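Hallthorpe Kennels Completes Air Handling Upgrade at Gundesari Boarding Facility

11/10/2020

Hallthorpe Kennels has completed the replacement of the ventilation system at its Gundesari dog and cat boarding facility. The work began in May and was carried out in two stages so that boarding could continue in the part of the building not under construction.

The new system was designed and installed by Manríquez Mechanical. It divides the facility into 14 separately controlled zones. Air from the isolation rooms is exhausted directly outdoors and is not returned to any other zone. Supply air to the dog runs and the cat rooms passes through separate filter banks, which are inspected every 30 days.

Temperature and humidity in each zone are recorded by Surnik monitoring units. If a reading moves outside the set range, the unit sends an alert to the duty desk and to the on-call supervisor. Alerts are logged together with the action taken, and the log is reviewed at the start of each shift.
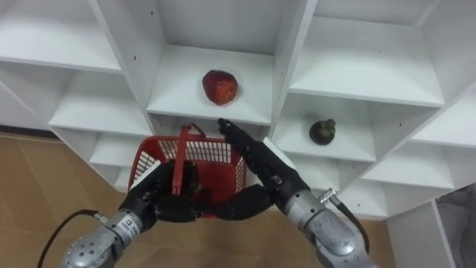

A red apple on a white cubby shelf.

Capacity at Gundesari is unchanged. The facility has 241 enclosures, including 19 in the isolation wing. New arrivals with a recent history of coughing or sneezing will continue to be declined for general boarding and may be admitted to isolation only with a written veterinary release.

Existing reservations are not affected by the completion of the work. Boarding, daycare and grooming rates remain the same. Vaccination records must be submitted before check-in, as before, and can be sent by email or brought to the front desk.

About Hallthorpe Kennels

Hallthorpe Kennels provides boarding, daycare and grooming for dogs and boarding for cats. Tours of the Gundesari facility are available by appointment. Requests for tours and media inquiries should be directed to the front desk during business hours.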